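3.2 Setting and materials

The study took place in two preschools, Dakholm and Skitby, over 7 weeks. Both have a mixed-age room for children from three to five and set aside part of the morning for free play. Neither had used a fixed program of sensory activities before.

Each room was given the same set of loose materials: dry rice, fabric scraps, cardboard tubes, wool, large buttons and sheets of plain paper. The materials were stored in open trays at child height. Staff were asked to refill the trays before the morning session and to leave the choice of material to the children. The Fidellow play scale was used to code each bout of play for length, number of materials handled, and whether other children joined in. A bout began when a child first touched a material and ended when the child left the area or turned to something else for more than a minute.

Plain paper was included as a low-texture material. We expected it to hold attention for less time than rice or wool, and the coding sheet listed it separately for this reason. Figure 2 shows a sheet of brown paper laid out on a tabletop.
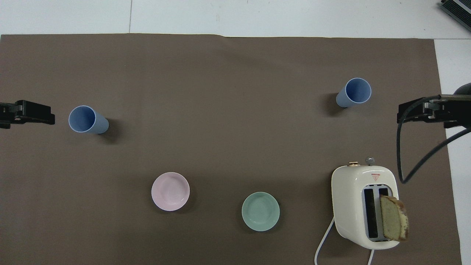

Figure 2. Brown paper on a tabletop.

One member of staff at Skitby remarked that the children went to the rice first and stayed there, but came back to the paper once they were tired of sweeping up, and that the coding sheet had no way to show this. We agreed with the point and added a column for return visits from week 5 onward. Bouts coded before that week were not recoded.

In total, 663 bouts were coded across the two rooms. Bouts in which an adult led the activity were left out, as were those interrupted by snack time. The two rooms differed in floor space, and Dakholm had more children present on most mornings, so the results are reported by room as well as together.

Staff also filled in the short Visser questionnaire at the start and end of the study. It asks how easy the materials are to set out, clean up and store. The answers are treated here as background and are not used in the main comparison.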